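Niskanen Home Help Forum > Laundry & Linens

How do you get set-in wrinkles out of cotton without ironing every single piece?

posted by pruston_porch

Okay, I need some help from the laundry people. I bought a big lot of used white and gray cotton napkins and tea towels from a closing restaurant (the listing said 100 pieces and I believe it, the bag barely fit in my trunk). They came balled up tight and I think they'd been that way for months. I washed them all in April, dried them, and they came out looking exactly like they went in, just cleaner. The creases are basically permanent at this point.

I do own an iron, but it's an old Arnesari that spits, and I have a bad shoulder, so standing there doing the entire pile is not happening. I don't need them restaurant crisp. I just want them to lie flat enough to fold and fit in a drawer. Is there a lazy way? I've got a normal top loader, a dryer that runs hot, and a long kitchen table. Also, does fabric softener help or make it worse?

moss_and_mangle

Your dryer is the problem. A hot dryer that's stuffed full will bake creases in, and then letting them sit in the drum finishes the job. Wash them again in small loads, warm water, low spin. Pull them out while they're still damp, and I mean damp enough that you'd complain if you had to wear one. Give each one a good snap by two corners and lay it flat on the table in a stack. Smooth each layer with your palms as you go. By the time you have a decent stack the weight is doing some of the work for you. Leave the stack an hour, then hang or spread them to finish.

Skip the softener! It coats the cotton and then your tea towels won't dry anything. I use a splash of white vinegar in the rinse and that's it.

If you ever do want to iron the nice ones, iron them damp too. On the cotton setting mine gets up near 200 (Celsius, it's a European iron) and on bone dry fabric that just makes the creases shiny.

vamumley_kitchen

Just throw them in the dryer with a wet washcloth for 9 minutes. Works fine for me. They're napkins.

linen_drawer_lady

I'm going to agree with moss and add the part that took me forever to learn, and I've been washing table linens for our church suppers since 2000, so this is a lot of napkins we're talking about.
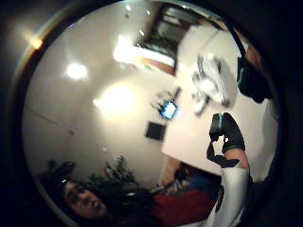
Folding goes wrong at the very start, when you grab a piece out of the heap and try to fold it before you've found its corners. I used to do this constantly. You end up with the hem twisted inside and then you press that twist in for good. So put one piece on the table by itself and look at it first. When it's bunched up like the white and gray one there, with the folds all piled on each other and one narrow end sticking out, I'd start at that narrow end. Take hold of it and draw it gently toward you, let the rest follow, and you'll usually run into a corner. Then walk your fingers along the edge to the next one. Once you have two neighboring corners, lift, snap, lay it down, and smooth from the middle outward. It's slow for the first few and then your hands just know it.

For your shoulder, do it sitting down, with the pile on a chair next to you at the same height so you aren't reaching down into a basket. And don't do the whole bag in one go! I do a small batch in the morning with the radio on and leave the rest in a plastic bag in the fridge so it stays damp (my grandmother did this before ironing, it's an old trick, just don't forget them in there or they'll get musty).

One more thing, if some of them still won't lie flat after two rounds, check whether they're really cotton. Restaurant napkins are often polyester, and those creases need low heat and a quick exit from the dryer. I cut the stubborn ones up for rags.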